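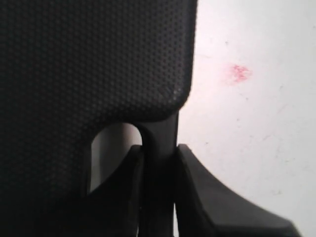 Dimpled black surface, pale grey behind.

Thursday, bench 2

Second go at the Larent wood glue claim. The label says full strength in 9 minutes under clamp pressure. I don't believe it, and after this morning I believe it a bit less, though I've been wrong about glue before.

Cut maple strips from the Brermont offcuts, all from the same board as far as I could tell. Anas says the board doesn't matter. I think it does, so I marked the grain direction on every piece anyway. Half got Larent, half got the old yellow stuff from the Sharifi tub, which has been open since September and is probably past its best. That makes it a poor control. Rami Obeidat has a sealed one and hasn't brought it in.

Best Larent joint let go at 2,684 newtons on the pull tester. Sounds impressive until you look at the break: clean glue line, hardly any wood fiber torn out. The Sharifi joints failed lower but took wood with them. I don't know what to make of that and would rather not guess yet.

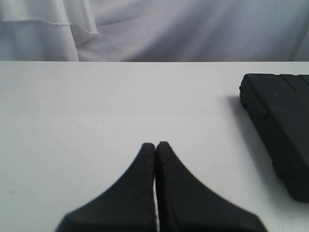 Things I don't trust

The load cell. It was last checked at Prarville and the sticker has worn off. Zero drifted twice before lunch.

The clamp pressure. "Hand tight" means one thing to me and another to Anas Ait Brahim, who did the second batch while I was on the phone. His joints squeezed out a lot more glue than mine.

The room. Heater was off until 10, so the early joints cured cold. The label wants a warm shop and gives no temperature.
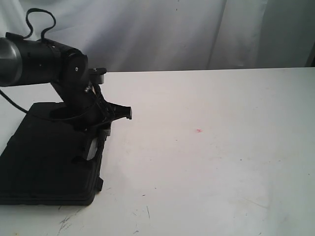

Next

Repeat with one person doing all the clamping. Weigh the glue on each strip. Leave one set overnight, and if those come out much stronger than the 9 minute set, the label is wrong and I'll write to Larent.

Ask Rami about the sealed tub, again.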